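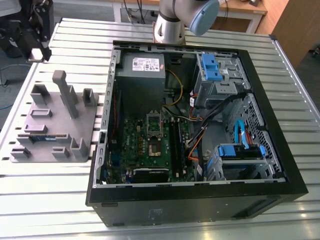 Trisley bench, tower on its side, memory module in the fixture plate.

Hi all,

Numbers are in for the memory insertion runs and I'm really pleased with them! Quoting the question from Friday first:

> Does the Skendasero search still hold up if the tower
> gets nudged between runs? And did you train on real
> contact data only, or mix in the simulated set?
> - Grumik group

Real contact data only, 2387 attempts. The policy gets the wrist force signal and a rough slot pose, then does a short spiral until both ends of the module read the same. We tested on 206 fresh attempts with the case shifted by hand each time, and the search coped with nearly all of those shifts. The misses were mostly tilt errors at first contact - same thing the Warraich people saw on their boards, so I'd love to compare logs.

One snag: getting the wrist down between the drive cage and the power supply limits which approach angles we can even try.

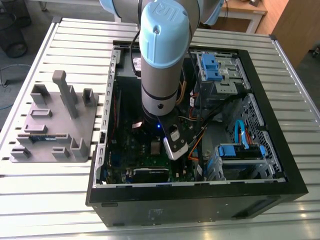
What's next

Getting up to 3000 training attempts in March, with more tilted starts in the mix. The force traces are already on the Trisley share - grab them and tell me what you find!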